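Ticket Zokeo - Synchronisation du stock bloquée à 948 fiches
Statut : résolu
Ouvert par : Siriporn Kaewkla
Suivi par : Samran Phromma

Bonjour Samran,

C'est encore moi, désolée ! Je tiens la petite boutique de brocante Adetti (livres anciens, cadres, vaisselle, un peu de tout) et depuis la mise à jour d'août mon stock ne remonte plus en entier sur le site. J'ai 1 000 fiches dans le logiciel de caisse, le site en affiche 948, et la synchro s'arrête toujours au même endroit avec le message « Délai dépassé, lot 90 ».

J'ai déjà vidé le cache, changé de navigateur, redémarré la box (deux fois, on ne sait jamais) et relancé la synchro à 7 h du matin, avant l'ouverture. Pareil. Les fiches manquantes sont presque toutes dans la catégorie « Petits objets et reliures », celle que j'ai remplie en dernier.
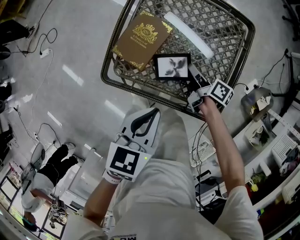 Ah, et le module d'export Cartwright est toujours activé, je ne m'en sers plus depuis l'an dernier mais je n'ai pas osé y toucher.

Mise à jour, 11 h 20
J'ai désactivé Cartwright comme tu me l'as conseillé au téléphone. La synchro va plus vite, c'est net, mais elle cale encore au lot 90. J'ai regardé le journal : la dernière fiche citée s'appelle « Atlas Mitstead, rel. d'éd. » et il y a un caractère bizarre à la fin du titre, une sorte de petit losange. Je parie sur un copier-coller depuis mon vieux tableur...

Mise à jour, 14 h 05
Gagné ! J'ai retapé le titre à la main, enregistré, relancé - et c'est passé d'un coup, barre à 100 %, les 1 000 fiches sont en ligne. J'ai trouvé le même losange dans deux autres titres et je les ai corrigés aussi, tant que j'y étais.

Il me reste une question : est-ce que je peux supprimer Cartwright pour de bon, ou est-ce que je risque de perdre mes anciennes factures ?

Réponse de Samran Phromma, 15 h 40
Bonjour Siriporn, tu peux le supprimer, les factures sont stockées côté caisse. Fais quand même un export PDF avant. Je signale le problème de caractère à l'équipe et je ferme le ticket.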